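Robot Learning Seminar
Home | Schedule | Handouts | Reading | Contact

Handout 6: Choosing a grasp when other objects stand near
Prepared by Malsha Amarasinghe

Last week we spoke about how a policy learns from recorded demonstrations. Today we look at one result from the Flosent study, which was made by Emiko Oda and Noboru Sakamoto. Please read section 3 of their report before the exercise on Sunday evening, 6 p.m.

1. The question

When we train only in simulation, the policy often learns to close the fingers at the same height for every object. With a box this is no problem. With a wine glass it is a problem, because the bowl is wide, the stem is thin, and a small error in height changes the contact completely. Oda and Sakamoto asked if the policy can choose the height by itself when it is given only the camera picture and the joint angles.

2. The setup

The simulated task is called "glass among neighbors". The target is always a glass. The other objects are taken from a list and put in new places at the start of each episode. The table material is also changed, and glossy dark tables are part of the test set on purpose. A clear glass gives very few edges on such a table, so the picture encoder has less to work with.

The training set has 1388 demonstrations. The test set has 1000 episodes, with no start position repeated from training. 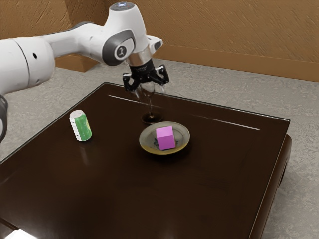 3. The method

The policy has two parts. The first part proposes a height and an angle for the gripper. The second part moves the arm and corrects the proposal at every step. In the baseline, which the report calls Kindby, the height is fixed before the movement starts and it stays fixed.

Students often ask me why the neighbors matter if the arm comes from above. The fingers need free space on both sides, also while they are opening. A can standing close to the glass may block one finger, and then the policy must turn the wrist before going down. A low object, for example a plate with a cube on it, is usually less difficult for the fingers but it can confuse the encoder by its strong color.

4. The result

Kindby succeeded in 496 of the 1000 test episodes. The two-part policy succeeded in 583. An episode is a success if the glass is lifted and no neighbor has fallen.

I would like you to be careful with this number. The improvement is real but it is not large, and the report does not separate the dark tables from the light ones. Mabli Rees repeated the training with another random seed and she got the same order of the two methods.

5. For the exercise

Write half a page on how you would test the effect of the table alone. Say which things you keep fixed. Send it to Tomomi Noguchi.

Related handouts
Handout 5: Learning from demonstrations
Handout 4: Camera placement and hidden objects
Handout 3: Contact models in simulation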